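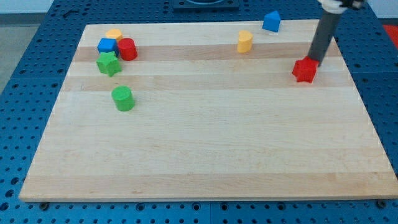 By the time I got the night shift at Istance, the arm had already made 762 tries and I'd made one pot of coffee. My job was to sit there and type in instructions the way a normal person would say them. Push the red star over to the blue cube. Nudge the green cylinder a little left. That kind of thing!

The old method, Hosoda, needed every sentence typed just so. Ours was called Berach, and it was supposed to cope with people like me, who change their minds halfway through. So I changed my mind a lot. I'd write "go to the heart — no, the other way" and watch the shaft slow down, swing around and start over.

Out of 200 corrections that week it had missed 12, and I felt bad for every one of them (I know, I know). At 3 a.m. I typed "sorry, you pick." That wasn't in the script. The arm waited so long I figured it had crashed, and then it pushed the star, very gently, toward the yellow heart.

I looked at the log. Try 1238, no target given. I left the result box blank and went to see about more coffee.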